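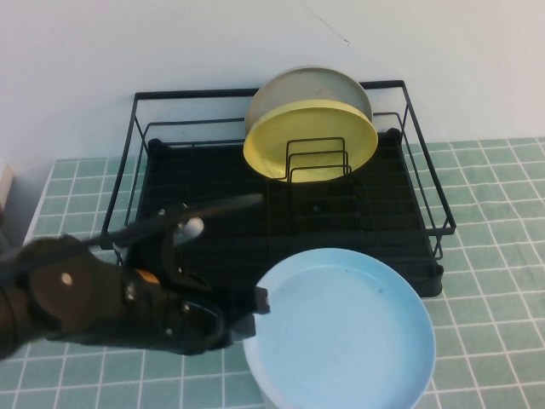

So what does it cost to get a robot arm to put away dishes? More than the arm, and the arm is the number everybody remembers.

Wednesday, July 15, 2020

Budget day. I had cleared the morning for it and then spent the morning sharpening pencils, which I do not use, the budget being a spreadsheet.

The request has to be in by September or we go another year on what we have. What we have is one gripper, one set of fingers for it, and a cardboard box of fingers that used to be for it. I have been told to write down what we need and then, separately, what we want, and to be prepared for the two lists to be read by someone with a thick marker.

The Fader quote came in at $2,780 for the replacement gripper. That's gripper only. The mounting plate is extra, the cable is extra, and the cable to connect the first cable is "available on request." I requested. It is $226. I have owned cars with cheaper parts, and at least one cheaper car.

Longo wants $1,121 for theirs, which sounds like a gift until you get to the part about the controller. Their controller talks only to other Longo equipment. We own no other Longo equipment. I suspect this is how they plan to fix that.

Then there is Putlow, who will not give a price at all without a call. I dislike a call. I had the call. A pleasant young man asked me what our "throughput goals" were and I said we would like the plate to end up in the rack. He wrote something down. I could hear him writing it down for quite a while. No price.

Spent lunch going over the line for fingertips, which I had left out of last year's budget on the theory that they would last. They are a consumable. I have now typed the word consumable in three different columns so that I cannot pretend later I didn't know. Square tips are fine for a plate rim and I'm less sure about anything curved, so I put in for two shapes. Six pairs. That felt greedy at noon and stingy by two.

The dishes themselves come out of petty cash, and I'd like to keep it that way. Last time I put crockery on an equipment request it came back with a question mark beside it, and the question mark took a month. Plastic where we can, for obvious reasons. Cledberg has the folding table on sale and I wrote that down too, then crossed it out, then wrote it down again smaller.

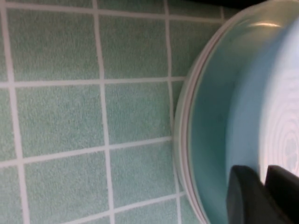
Gunārs Vanags thinks I'm shopping for the wrong thing entirely. He came by late in the afternoon, read the whole spreadsheet standing up, and told me that a better gripper would only drop things with more confidence, that the money should go to a second wrist camera and a spare of whatever broke last, and that in his experience the cheapest part on any list was the one that stopped work for two weeks. He added that I should never again tell a salesman we had no deadline.

I said the second camera was on the want list. He said to move it. I moved it, and something had to come off the other list to make room, so the Longo is gone. I can't say I'll miss it.

Still to do: shipping, which I always forget. Somebody to ask about the warranty and whether it covers fingers. Call Putlow back, or let them call me, and hope they lose the number.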